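Dragon fruit

Dragon fruit, also sold as pitaya, is the fruit of several climbing cacti native to the Americas and now grown in warm regions around the world. The kind most shoppers know has pink skin, white or red flesh and many small black seeds. It has a reputation for health benefits that runs well ahead of the evidence.

Appearance

The skin carries soft, leaf-like scales, properly called bracts, which are often green toward the tips. At one end they grow longer and gather into a loose crown. The fruit is oval and usually comes to rest on its side.

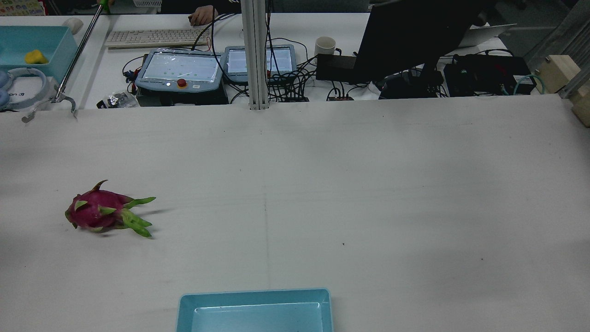 Sellers often treat the scales as a guide to freshness. Brown, brittle tips can mean that a fruit has been stored too long, but they can also come from dry air or rough packing, and a fruit with bright green tips may still taste of very little. The grower Abundio Quintero, in a pamphlet on the Trujillo plot, called skin color "a promise made by the wrong part of the plant."

Flavor

Descriptions of the taste vary more than they should. Labels mention pear, kiwi and melon, sometimes all three. Many people who eat the white-fleshed kind find it mild to the point of blandness. Red-fleshed fruit is often said to be sweeter, although variety and ripeness at picking matter at least as much as color. The fruit does not sweeten much once it has been cut from the plant.

Anwara Seneviratne's tasting notes for the produce newsletter Flelludus, dated 29/02/2020, cover 16 fruits bought at one market. She could find no link between price and sweetness. The sample was small and the tasting was not blind, so the notes settle nothing, but they are more careful than most of what is printed on the subject.

Handling and storage

Ripe fruit gives slightly when pressed. The scales bend and tear easily, and the skin beneath them bruises, so the fruit is best kept in a single layer in a shallow tray or box. Whole fruit lasts several days in a refrigerator. Cut fruit should be covered and eaten soon.
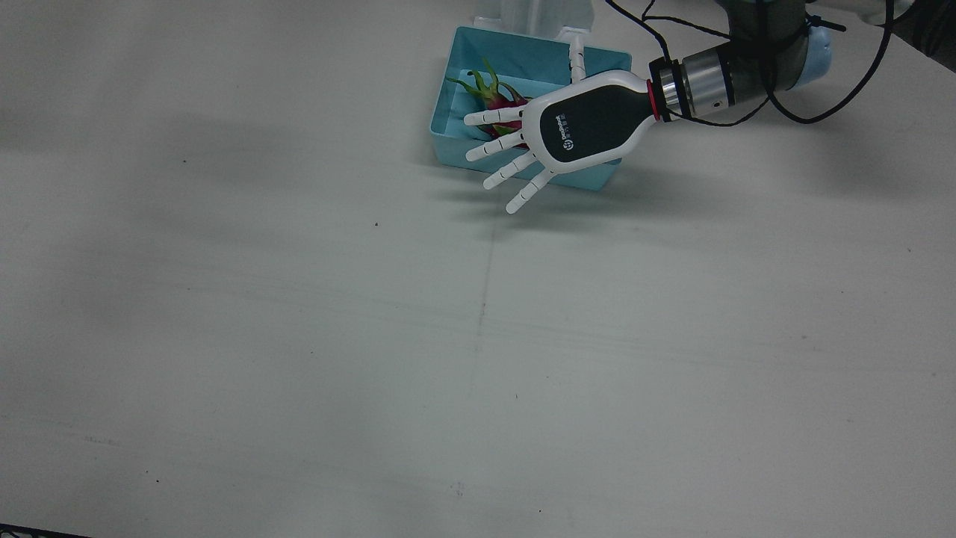

Dragon fruit in a shallow, light blue tray.

Health claims

Dragon fruit contains fiber, some vitamin C and a good deal of water, as do many cheaper fruits. Claims that it "cleanses" the body have no clear meaning and should be read as advertising. Red-fleshed kinds can turn urine pink or red, which is harmless but has alarmed people who were not expecting it.

See also

Prickly pear
Cactus fruit
Bract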